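Cletlow Brick Storage Guide
Section 9: Sorting loose bricks by color

This section covers sorting a mixed set of building bricks into bins. It applies to the Troltent starter set and to any bricks of the same kind you already own. Washing is covered in Section 14.

Before you start

Clear a flat, hard surface and wipe it with a dry cloth. A kitchen counter works well. Carpet does not, and small bricks get lost in it.

You will need one bin for each color. The Gorkell tubs sold with the set are suitable, but any open plastic bin with low sides will do. The bins do not have to match each other or the bricks.

Setting up the bins

1. Place the bins side by side along the back edge of the surface, with the open sides up.

2. Decide which color goes in which bin. If a bin is close to one of your brick colors, use it for a different color only if everyone sorting has been told.

3. Drop one brick of the right color into each bin as a marker. Leave it there.

4. Tip the loose bricks out in front of the bins. Do not tip out the whole box - a couple of handfuls at a time is easier to see and reach.

Sorting

5. Pull apart any bricks that are stuck together. Use the separator on thin plates. Do not use a knife.

6. Spread the pile until most bricks lie in a single layer.

7. Start with the bricks nearest the bins and work toward the front. Place each brick in its bin. Throwing them in makes them bounce out.

8. Ignore size for now. 2x2 and 2x4 bricks of the same color go in the same bin.

9. Check the front of the surface for single bricks that have rolled away from the pile.

Note: Bricks can land in the bin at any angle. There is no need to lay them flat or stack them unless you are counting.

Caution: Small parts are a choking hazard. Keep the bins and the loose bricks away from children under three.

Green in the yellow-orange bin, blue in the white, red in the teal:
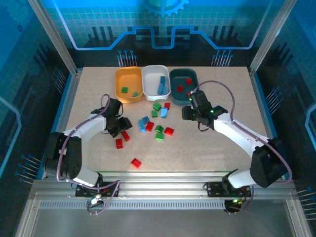
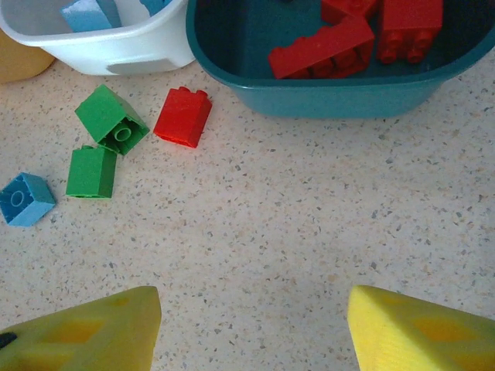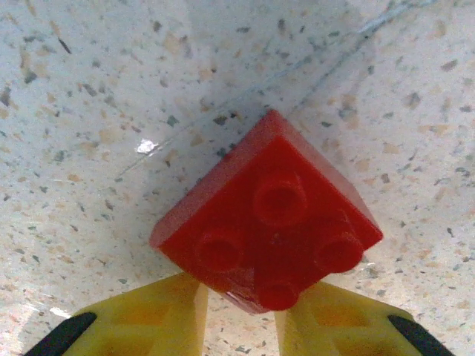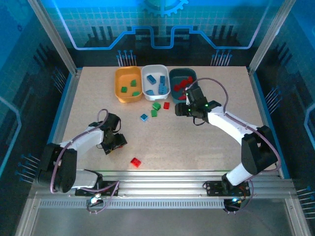

When the surface is clear, look into each bin for strays. Dark red and brown are the colors most often mixed up, so check those in daylight if you can.

10. Fit the lids, if your bins have them, and press down on all four corners.

11. Write the color on the label and stick it to the short end of the bin. The end faces out when the bin is on an Ondieki shelf.

12. Record the number of bricks on the inventory card. A full starter set has 1,327 bricks, or 1,516 with the add-on pack.

Caution: Do not stack open bins. The upper bin can slip into the lower one and crack the rim.

To sort each color again by size, go on to the next section. Spare labels and inventory cards are in the envelope at the back of this guide.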